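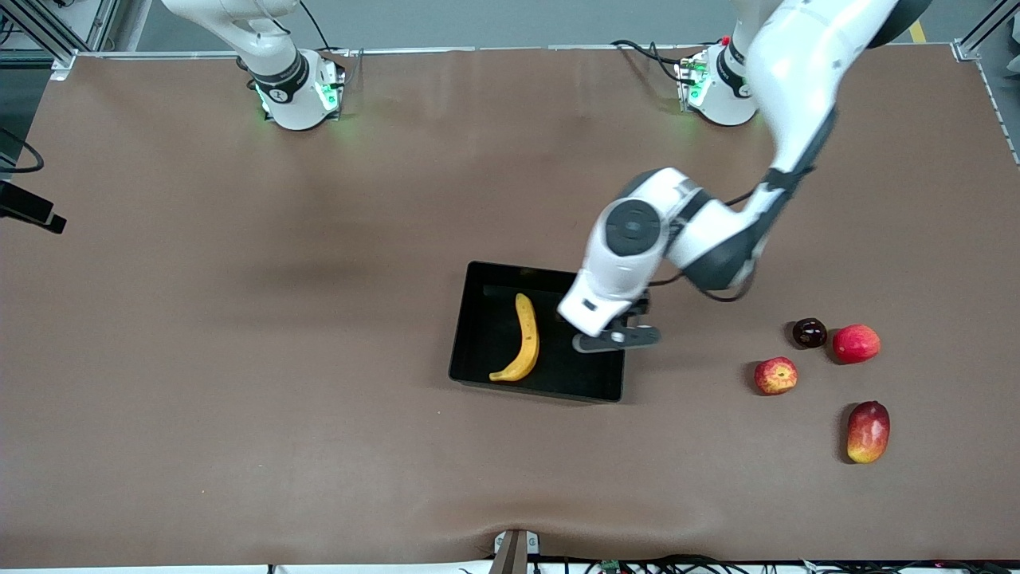
What does a child do all day at a summer camp like Jarkthorpe?
Less than the timetable suggests, and a fair amount of it is waiting for a turn.

I went to the June open day with my sister, who has two boys of nine and twelve and wanted a second opinion before paying a deposit. I worked three summers at a camp in my twenties, so I'm hard to impress with a climbing wall. The site is pleasant enough. You come in past a farm, park on grass, and get a sticker with your name on it.

The welcome talk was in the dining hall and ran to 37 minutes. Bart Koster, the camp director, is a good speaker and plainly likes children. He used the word "journey" a great deal. The brochure promises 23 activities, and I had ticked off eleven of them on the walk round before I noticed that "lake games", "lake fun" and "open lake" were all the same stretch of water with the same two jetties. Archery and "target skills" share a field. I asked whether they were different sessions and was told they had a different emphasis.

The groups went round in a fixed order. Cabins first. They sleep 11, which is more than I'd like, and the bunks are close together. The mattresses were decent. There was one plug socket by the door, and a mother in our group asked about phones. They are handed in on the first night and given back on Sundays for half an hour. My nephew was not pleased. I thought it the most sensible thing I heard all day.

Then the lake, where Tsutomu Takeda runs the canoeing. He was the one member of staff who answered questions with an answer. How many to an instructor? Eight. What happens in bad weather? They stay off the water and do knots, and the children get bored of knots by the second afternoon. Do the twelve-year-olds go out with the nine-year-olds? In the first week, yes, because he has to see who can swim, and what parents write on the form is often wrong. I could have listened to him for another hour, but we were moved along to the craft barn.

The older children's programme is called Wustmont, after the hill they walk up on the last Thursday. It is sold as a step up, with "leadership choices" and an overnight camp. I asked to see a week's plan. The one I was shown had three blank afternoons marked "teen option", and the young man holding it wasn't sure what the options were. He said it depended on the group. At my old camp that meant table tennis.

Lunch was pasta and perfectly nice, though I doubt the kitchen does that much grated cheese on a normal Tuesday.

Money: the fee covers everything except the trip day, the camp shirt, and riding, which is at Gemitz stables down the road and costs extra per session. The riding is on page two of the brochure with a large heading. The charge is in the booking terms near the back. My sister had missed it, and so had the couple next to us.

I asked Mr Koster how many of last year's children were coming back. He said "a lovely number". I asked again and he said he would email me. I've had the newsletter since, but no figure.

My sister has booked the younger one in for a week. The older one wants to go to Reinholz with a friend from football, and their open day is in a fortnight, so I shall be asking them about afternoons. If you go to Jarkthorpe yourself, wear boots for the lake path and ask to be shown round by Mr Takeda.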